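Kuvesau Community Help: Shared Spaces and Equipment

Work surfaces in a shared room: cleaning, booking and deposit rules

Posted by Maj-Britt Skjelbred

Our association has recently taken over the management of a shared workroom on the second floor of the Kerna building. The room is let by the half day to member groups, among them a soap-making class, a model builders' club and a small water-testing group. The previous managers left no written rules. We are required to have a set of conditions in place before the June bookings open, and I would be grateful for guidance on the following matters.

First, the tables have white tops, and members disagree on which cleaning products are permitted. Second, groups frequently wish to leave equipment in place between sessions. Third, we wish to know whether a deposit of 3,000 is reasonable for a season booking, or whether it will discourage the smaller groups. 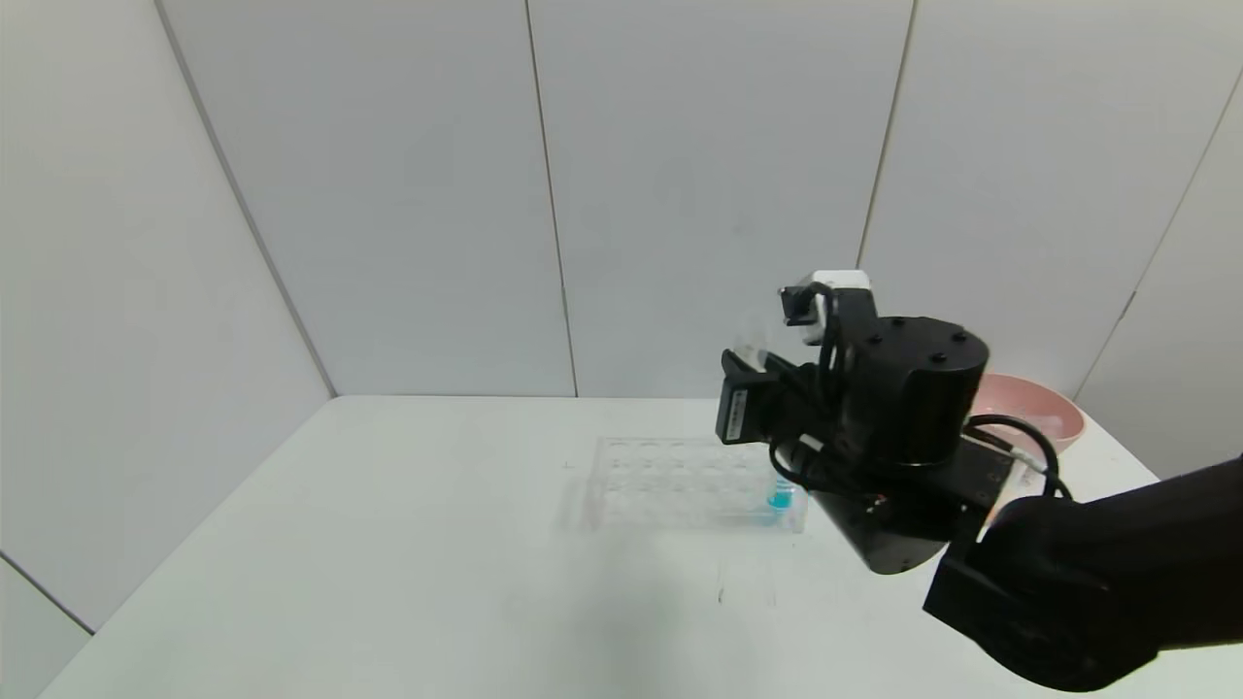 Replies

Narayanan Naidu
Member, Shared Spaces section

The questions are best treated separately, as they will end up in different parts of your conditions of use.

Cleaning. Obtain the care sheet for the tables from the supplier and attach it to the conditions. If no sheet can be found, permit only warm water with a mild dish soap, applied with a soft cloth and wiped dry. Abrasive pads and scouring powder should be prohibited by name. Solvents should require written permission. Users should be told never to mix cleaning products, and in particular never to combine bleach with ammonia or with any acid. The soap-making class will be handling lye and should be asked to bring its own trays and to cover the surface before work begins.

Time for cleaning. Our own conditions reserve the last 15 minutes of every booking for this purpose. The period is part of the paid time. Groups that overrun are sent a written notice, and a second notice in the same season is referred to the board.

Equipment left in place. We allow this only under a storage addendum, which states:
the name of the group and of one responsible person;
the table concerned and the dates covered;
that the association accepts no liability for loss or damage;
that racks, glassware and similar small items are to be emptied and labeled before the group leaves.
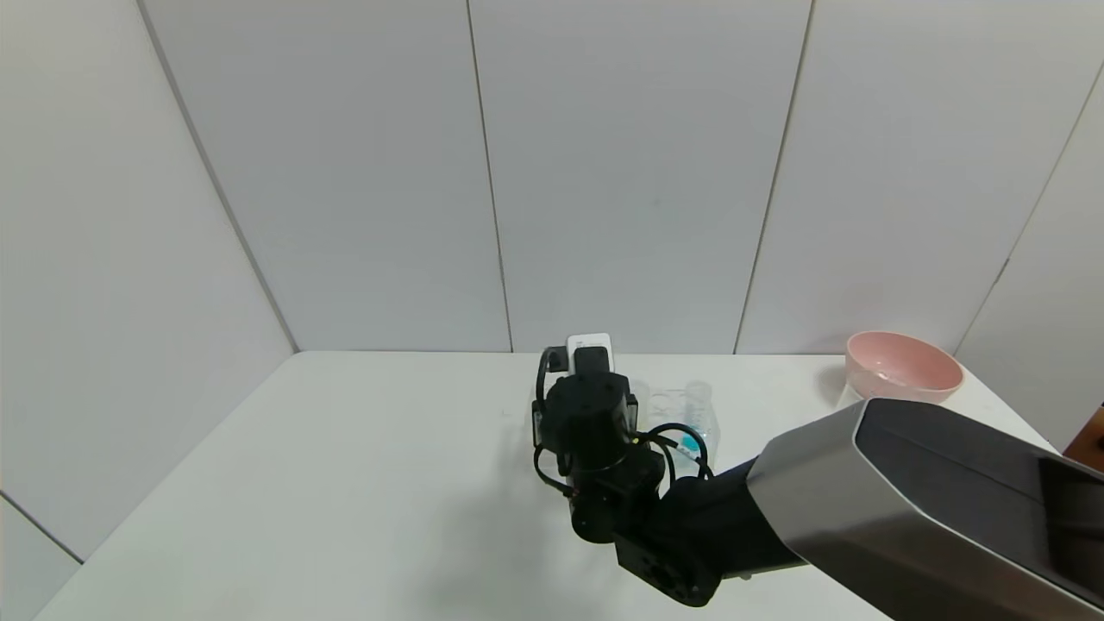
Deposit. The amount you mention is high for a small group. You may wish to consider a lower sum for half-day users and to keep the full amount for groups holding a storage addendum. Whatever figure is chosen, the conditions must state when it is returned. We return ours within 6 working days of the final inspection.

Please also confirm with your insurer that the policy covers property belonging to third parties. Ours did not, and an extension had to be arranged.

Fasil Fikre

We do not charge a deposit. Groups sign the book and the key is returned to the desk. There was one stained table and the group paid for it.

Ashwin Murthy
Bookings Office, Sollov Hall

I concur with most of the first reply, with one reservation. A storage addendum is suitable where the room is used by one or two groups. With several groups it will produce disputes, and the Saturday users will be the first to complain. At Sollov Hall no item may remain on a table overnight. Lockable cabinets are rented separately, and up to 5 may be held by a single group.

As regards the deposit, kindly check your bylaws before adopting any figure. In our case a change in charges had to be approved at a general meeting, and the first version of our conditions had to be withdrawn on that ground.

Comment from Maj-Britt Skjelbred

Thank you for these replies. The bylaws do contain such a clause, and the deposit will be placed on the agenda. I shall use the wording on trays and solvents as given. Could Mr. Murthy state whether the cabinets are rented by the month or by the season?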